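The Ferry Towel

Ayantu Admasu had run the bathhouse at Wirkuddale for 33 years, and in all that time she had never once gone in the water herself. She said she liked the sound of it well enough, and the steam was good for her knees, and that was plenty — somebody had to mind the door, after all, and hand out the soap. 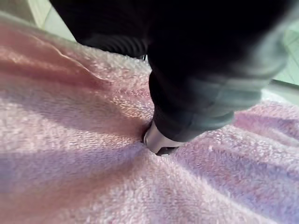
2 min read

So when Brayan Pacheco came up the hill one July evening with his boots in his hand, asking whether she might close early and come down to the lake with the rest of them, she told him not to be silly. Then she went and found the pink towel her sister had sent over on the ferry, years back, still folded the way it had come.

The water was colder than she had imagined, and a good deal kinder. She stood in it up to her waist, laughing at nothing much, while Brayan held her glasses and the lamps came on along the far shore.

"Well," she called back to him, "who's minding the door?"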